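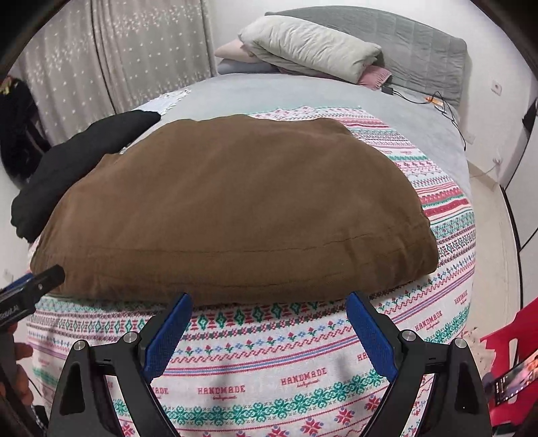 Garment on a bedspread, both grippers in, one with jaws open.

Handout for Session 6: Teaching by Hand, Part Two (Soft Things)
Mohit Katiyar
Revised May 30, 2026

Okay, so last time we did rigid objects. Cups, blocks, the drawer with the bad handle. You all did fine with those and I suspect a few of you got a little smug. Today we move to cloth, and cloth is where I personally started to enjoy this subject (and also where I lost most of a spring to it).

First, a quick recap for those who missed Session 5. We have two ways of showing a robot a task in this course. One is remote control: you sit at the Rallia station, you move the leader arms, the follower arms copy you. The other is the hand-held kind, where you carry the grippers yourself, squeeze the jaws yourself, and a camera on each one records what it sees. No robot in the room at all. The policy gets trained afterward on the video plus the gripper's path and how wide the jaws were open.

People ask me every year which one is better, and I always give the same annoying answer, that it depends on what you're short of. If you're short of time, carry the grippers. My own folding set from March has 513 demonstrations done by hand and 70 done over the Rallia station, and the 70 felt like more work! Remote folding is slow. You can't feel the fabric pull, you overshoot, you regrip, and all that hesitation goes into the data. On the other hand, whatever you did on the station is something the arms can physically do, because they were doing it. With hand-held grippers you have to keep yourself honest. Your wrist can bend in ways the arm can't, and you are much faster than it is.

Now, cloth. Three thousand is the number that gets thrown at me whenever I talk about this ("don't you need 3,000 demos for laundry?"), and I don't think it's a useful way to start. What matters a lot more is how you begin each demo and how you end it.

Starting. Don't lay the thing out flat and pretty every time. I did this for weeks. The policy I got could fold a beautifully laid out sweater and did nothing sensible with one that had been tossed down. Toss it. Toss it again. If a sleeve lands underneath, leave it underneath and solve it with the grippers, since that's the skill you're trying to show.

Background. We used plain white tables in the lab for the first few sets and I now think that was a mistake too. A busy bedspread with stripes and flowers and lettering all over it is a much better teacher. So are pillows and blankets left where they are. Beds in homes have stuff on them.

Gripping. Come in low and slow, jaws open wider than you think you need, and close on an edge or a fold. A flat stretch in the middle of a garment is hard to pinch and you'll end up scraping at it. If you miss, open all the way and come in again. Keep the miss in the recording! I used to cut these out, and I regret it – a recovery is worth a lot to the model.
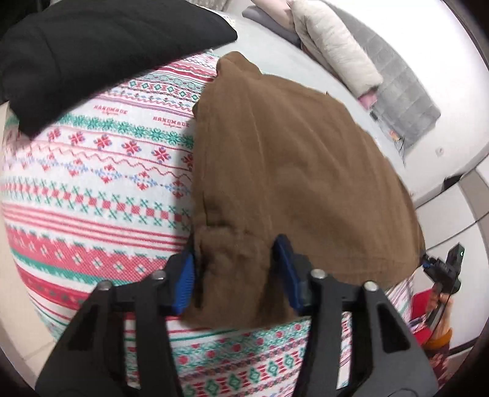

Once you've got hold of an edge, lift before you drag. Dragging takes the blanket along with it, and then you have two things moving and the policy has no idea which one you cared about. Lift, carry across, lower, and let go only when the cloth is resting on something. Pause for a beat after you let go. That little pause makes the end of each step easier to find when you label in Memidley later.

Two hands. Most of you will favor one side without noticing. Keep the idle gripper where its camera can still see the work, please. I've had sets where one camera spent half of every demo looking at the floor, and there's nothing you can do with that afterward.

Also watch your own hands and sleeves. They'll get into the other camera's view now and then and that's fine, but don't smooth the fabric with your fingers. I mean it. If a human finger did part of the job, throw the demo out. Of my 513, I kept 499, and nearly all the ones I dropped were me patting something flat out of habit.

A word on the fingertips. We have the textured pads on the Zondent grippers this term and they hold fleecy fabric nicely. Slippery linings are another story. If you brought something silky, pair up with somebody who didn't.

For next time:

Record 20 folds of one garment, any garment, on a surface in your own home that is not a table. Change the starting pile each time. Upload to Pai by the night before class, with the raw files and not just the trimmed ones.

Write half a page on your worst demo. What went wrong, where in the recording you can first tell, and whether you'd keep it in the training set. I like reading these more than I like the good ones.

Reading is chapter 4, skip the section on force sensing for now. We'll get to it when we do zippers.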